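碗碟沥水架:餐具是怎样变干的
给小读者的厨房知识 生活物理栏目
文:Montserrat Cifuentes 审读:Kauko Nurmi
更新日期:2019-06-03

一、先认识几个词

沥水:让附着在物体表面的水在重力作用下流走。
蒸发:液态的水变成水蒸气,进入空气。蒸发在任何温度下都会发生,不需要把水烧开。
表面张力:水的表面像一层被拉紧的薄膜,会使少量的水收缩成水珠。
附着:水与碗、玻璃、金属等固体表面相互吸引,因而粘在上面。

刚洗完的盘子上带着水。这些水有两条去路:一部分流下来,一部分蒸发掉。沥水架的任务,是让这两个过程都顺利进行。

二、为什么要让盘子立起来

把盘子平放,盘面中间较低,水会积在那里,只能慢慢蒸发。把盘子立起来,盘面接近竖直,水受到重力的作用向下移动,在盘子的最低点汇集成水滴。水滴增大到一定程度,重力超过表面对它的附着作用,水滴就会落下。

所以盘子立起来之后,大部分水在开头一段时间内已经离开,剩下的是一层薄薄的水膜和一些小水珠。这一部分要靠蒸发来去除。

杯子和碗的情况不同。杯口朝下时,杯壁上的水可以流走,但杯子里面的空气不容易和外面交换。如果杯口紧贴着平整的桌面,水蒸气出不去,杯子里会长时间保持潮湿。杯口架在几根细杆上,下方留有空隙,空气就能进出。

三、为什么用金属丝来做

沥水架可以用木条、塑料或金属丝制作。金属丝架的主要部分是互相平行的细杆。细杆与餐具的接触面积很小,这一点有两个作用。

第一,水不容易滞留。两个表面贴得很近时,中间的缝隙会把水吸住,这叫作毛细现象。接触的地方越少,被吸住的水越少。

第二,空气可以通过。杆与杆之间是空的,水蒸气能够从各个方向散开,周围较干燥的空气能够补充进来。

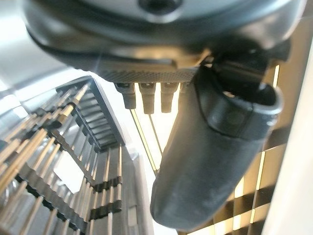 图1 金属丝沥水架,平行的杆位于图左侧。

杆的间距也有讲究。间距太大,盘子会歪倒;间距太小,厚一些的盘子插不进去,相邻的盘子也会贴在一起。两个盘子贴在一起时,中间的水既流不下来,也很难蒸发。放盘子时,可以隔一格放一个。

四、水滴到哪里去了

从餐具上落下的水需要有地方接收。常见的办法有两种:把架子放在水槽上方,水直接流进下水口;或者在架子下面放一个接水盘。使用接水盘时,盘里的水要倒掉。积水会继续蒸发,使架子周围的空气变得潮湿,餐具就干得慢。积水中还可能有食物残渣,细菌会在里面繁殖。

五、影响干燥快慢的因素

温度:温度越高,蒸发越快。用热水冲过的盘子本身是热的,放上架子后干得比较快。
空气流动:流动的空气会带走餐具旁边的水蒸气。开窗可以加快干燥。
空气湿度:空气里的水蒸气已经很多时,蒸发会变慢。
材料:瓷盘和玻璃杯能储存较多的热量,用热水冲洗后,余热有助于蒸发。薄塑料盒储存的热量少,水又容易在塑料表面聚成水珠,因此塑料盒常常最后才干。

六、金属丝架为什么会生锈

铁与水和氧气接触,会生成铁锈。用钢丝制作的架子,表面往往有一层镀层或塑料涂层,把铁和水隔开。涂层破损的地方容易先出现褐色的锈点。不锈钢含有铬,铬在表面形成一层很薄的氧化膜,可以减慢生锈,但长期沾着盐水时,不锈钢也会受到腐蚀。

清洗架子时用软布或海绵。钢丝球会在涂层上留下划痕。洗完后把架子擦干。

七、动手测一测

材料:相同的瓷盘3个,沥水架1个,干毛巾1条,厨房秤1台,记录纸。
请大人在旁边协助。

步骤:
1. 给盘子编号,分别称出干燥时的质量,记下来。
2. 用同样温度的自来水把盘子冲湿,立刻再称一次。
3. 一号盘立在架子上,二号盘平放在桌面上,三号盘倒扣在毛巾上。
4. 每隔12分钟称一次,直到质量不再变化。

计算:盘上水的质量=湿盘质量-干盘质量。
举例来说,干盘是308克,湿盘的读数减去308,得到的就是水的克数。

把每个盘子的结果画成折线。横轴是时间,纵轴是水的质量。比较三条线开头一段的倾斜程度,倾斜得越厉害,说明水离开得越快。三号盘下面的毛巾会吸水,记录时要把这一点写上。

八、安全提示

刀和叉放入餐具筒时,尖端朝下。
玻璃杯不要压在盘子下面。
架子装得太满时,先把已经干的餐具收走,再放新的。
地面有滴下的水,应及时擦掉。

下一篇:海绵为什么能吸水(Aino Suominen)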